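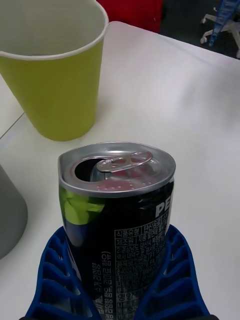
An opened drink can with the pull tab still attached. Tabs should stay on cans placed in the new Clernow collection.

FOR IMMEDIATE RELEASE

2020-05-11

Clernow to Extend Separate Can Collection to Apartment Buildings

CLERNOW – The City of Clernow will extend its separate collection of aluminum cans to apartment buildings under an agreement with Wallner Recycling, the company that has run the city's can route for single-family homes since last September. The extension adds 1,019 apartments to the program. Deliveries of containers to the buildings have begun on the east side of the city and will continue until every building on the list has been supplied.

The first stage of the program covered 447 houses in the Vonutetti neighborhood. Those households will keep their present containers and their present pickup schedule, and do not need to do anything.

Up to now, most apartment residents have had to put cans in a mixed recycling dumpster or carry them to a drop-off site. Several of the older buildings have no recycling dumpster, and residents there have put cans in the trash or taken them across town.

"We had calls from renters from the first week of the Vonutetti route," said Urs Egger, director of public works for the City of Clernow. "They wanted to know why the truck went past their building and didn't stop. It was a fair question. We needed to get through a winter with the equipment we had before we could give them an answer, and now we can."

How the collection works

Each participating building will receive one or more wheeled containers for aluminum beverage cans. The containers are gray with a yellow lid and will be placed next to the existing trash enclosure wherever there is room. Buildings without an enclosure will be given a spot agreed on by the property owner and the driver. Smaller buildings, those with a shared side yard or a single driveway, will receive the 30-gallon container already used in Vonutetti.

Cans may be dropped in loose or in a paper bag. Plastic bags are not accepted, and containers with plastic bags in them will be left with a notice on the lid. Cans should be empty. A quick rinse is welcome in warm weather but is not required. Residents should not crush cans flat. The sorting line at the Wallner plant in Dutlow uses a screen that lets flattened cans fall through with broken glass and grit, and material lost at that point is sent to the landfill.

Pull tabs should be left on the can. Some residents have been saving tabs separately, and the city has received questions about whether the tabs are collected on their own. They are not. Loose tabs are too small for the line and are best kept attached. Residents who save tabs for a school or a charity are free to go on doing so, and a can without its tab is still accepted.

The following items are accepted in the can container:

Aluminum soda, beer, juice and sparkling water cans
Aluminum pet food cans, rinsed, with the lid placed inside

The following items are not accepted:

Steel food cans
Aerosol cans of any kind
Foil, foil pans and foil wrappers
Plastic bottles and bottle caps
Cups, straws and paper cartons

Steel food cans and plastic bottles still belong in the mixed recycling, where a building has it. Foil may be taken to any drop-off site.

Pickup schedule

Cans will be collected from apartment buildings every second week. The schedule for each building will be printed on a card posted near the mailboxes and on the lid of the container. When a pickup falls on a city holiday, it moves to the next working day.

Residents do not need to move the containers. The Wallner driver will roll them out to the truck and return them. Property owners are asked to keep the path to the container clear and, where an enclosure is locked, to give the city a key or a gate code before the first pickup.

Crews are working under the health precautions now in place for all city contractors. Drivers work one to a truck and wear gloves, and they have been asked not to take bags or loose items by hand. Residents who want to speak to a driver are asked to stay back from the truck while the lift is operating. Questions can be handled more easily by phone.

Drop-off sites

The city's 5 drop-off sites will continue to accept cans. Three of the sites closed to the public in March and have since reopened with shorter hours. The site behind the fire station on Mill Road remains limited to one vehicle at a time, and the attendant there will direct traffic. No appointment is needed at any of the sites.

Businesses, including restaurants and bars, are not part of the curbside program and should continue to use the drop-off sites or a private hauler. The city plans to look at a route for small businesses once the apartment route has been running for a full season.

Cost

There is no separate charge to renters for the can collection, and property owners will not be billed for the containers. The cost of the route is paid from the city's existing solid waste budget and from the sale of the collected aluminum. Under the agreement, Wallner sells the baled cans and credits the city with a share of the price after hauling costs. The share is the same as in the agreement for the Vonutetti route.

Scrap prices have been low this spring. The agreement allows for this by setting a minimum credit, so that the city's payment to the company does not rise if the price of aluminum drops further during the term.

"Cans are worth collecting by themselves if they come in clean," said Severin Camenzind, route operations manager at Wallner Recycling. "In a mixed load, we get them wet and full of paper and we spend time getting the paper out. The Vonutetti cans go from the truck to the baler with one pass over the line. I don't expect apartments to be that clean in the first month, and we have set aside more time on the line for them."

Camenzind said the company had changed the container lid after the first stage. The original lid had a round opening in the center, and rain came in through it. The new lid has a flap on the front side that closes by its own weight. Vonutetti households that would like the new lid can request one at no charge, and the driver will fit it on a regular pickup day.

Information for property owners

Owners and managers of the buildings on the list have been contacted by mail. The letter gives the number of containers assigned to the building, a proposed location and a form to return if the location does not work. Owners who do not return the form will receive the containers at the proposed location.

The number of containers was set by the number of apartments. A building that finds its containers full before pickup can ask for another, and a building with too many can have one taken away. The city asks owners to wait until after the third pickup before requesting a change, as the first weeks often bring in cans that have been stored in garages and basements.

Buildings with private trash service are included in the program. The can route does not replace or change any contract an owner has with a private hauler. Owners should tell their hauler that the new containers are on the property so that they are not emptied into the trash truck by mistake, a problem that came up twice in Vonutetti at houses on a shared alley.

A printed sign showing accepted and unaccepted items comes with every container. Extra signs for laundry rooms and hallways are available from the public works office.

Missed pickups and other problems

Residents should report a missed pickup to the public works office by the end of the next working day. The truck will return for containers that were missed through an error by the crew. Containers left behind with a notice will be picked up on the next regular day if the problem has been fixed.

Wasps were a nuisance near some containers last September. Residents can help by emptying cans completely and closing the flap. The city will wash containers at apartment buildings twice during the summer.

Damaged containers are replaced free of charge. The city asks that residents not use the containers for yard waste or storage, and that they not paint or drill them.

About the Clernow Department of Public Works

The Department of Public Works maintains streets, storm drains, public buildings and solid waste services in the City of Clernow.

About Wallner Recycling

Wallner Recycling collects and sorts household and commercial recyclables. Its offices and sorting plant are in Dutlow.

Contact

Residents and property owners: Clernow Department of Public Works, Solid Waste Desk, City Hall, lower level. The counter is closed to walk-in visitors at present. Calls and mail are being answered as usual.

Press: Urs Egger, Director of Public Works, City of Clernow

Route and plant questions: Severin Camenzind, Route Operations Manager, Wallner Recycling, Dutlow

###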